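4.2 Tabletop setup and how we ran the end-effector comparison

Before getting to the numbers, I want to spend a little time on the table itself, since most of the trouble we had in the pilot runs came from there and not from the controller. In the first version we pushed blocks directly on the pegboard. That was a mistake. The holes are small, but a star point finds them anyway, and about half of my early notes are just complaints about blocks spinning for no good reason. So we put a flat wooden board on top of the pegboard and kept it there for everything reported in this section.

The task is the same one we used in Section 3: the arm gets a short instruction such as "move the red star next to the green cylinder" and pushes blocks around until the target is met or time runs out. There's no grasping at all. What changed here is the thing doing the pushing. We compared three tips on the same arm, with the same camera and the same policy weights:

Straight rod. A plain cylinder with a rounded lower end. It's the tip the policy was trained with, so it starts with an unfair advantage (more on that below).

Nodport paddle. A flat blade, wider than any of our blocks, mounted so that it always faces the direction of travel.

Rennie soft tip. The same shape as the rod, but with a compliant sleeve over the last part of it.

I had high hopes for the paddle. Pushing a cylinder with a rod is a bit like steering a marble with a pencil, and a blade ought to fix that. It did, in open space. The problem showed up as soon as two blocks were close together, because the paddle can't get in between them without dragging both along — and our layouts have plenty of close pairs. Figure 6 gives an idea of the spacing.
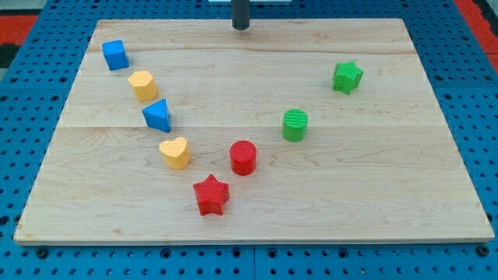
Figure 6. Eight blocks on the wooden board, with the rod tip at the back. The blue and yellow blocks on the left sit much closer together than the red and green ones.

Every tip was run on the same 40 layouts. For each layout we wrote two instructions, one that moves a block into open space and one that has to pull a block away from a neighbor. That should have given us 240 trials in total, and the careful reader will see 242 in Table 3. Two trials with the soft tip were repeated after the Nulano controller dropped its connection, and I decided to leave both attempts in the log and score only the second ones. The dropped attempts are marked in the table.

We reset the blocks by hand against a printed overlay. I looked into doing the resets automatically, and for 20 layouts I even tried it, but the arm took longer to clean up than to do the task, so I gave up. Hand resets are a little sloppy. A block may start rotated by a few degrees from one tip to the next, which probably matters more for the stars than for the cylinders. We didn't correct for it.

The time limit was 30 seconds per trial, counted from the first commanded motion. A trial counts as a success if the moved block stops inside the target zone and no other block has left its own starting zone. That second condition is strict, and it's where the paddle lost most of its points. If you drop it and only ask whether the right block got to the right place, the paddle and the rod come out much closer.

A word on the camera. We kept a single fixed view for all tips and didn't retrain or adapt anything, so the policy was seeing the paddle for the first time at test. The rod barely hides anything when it comes down from above. The paddle can hide a whole block when it's turned flat toward the lens, and in a few runs the arm just stopped and hovered until I ended the trial. I don't think that says much about paddles in general. It does say something about swapping hardware under a frozen policy, and it's the reason we ran the Anolberg two-camera version described in Section 4.3.

The soft tip was the quiet surprise. I expected it to act like a slightly worse rod. Instead it held contact with the stars better, mostly in the long pushes, and it was gentler when it bumped a neighbor by mistake. On the cylinders I couldn't see any difference worth writing down. The sleeve does wear, though, and we changed it once partway through, between layouts, without recalibrating the tip height.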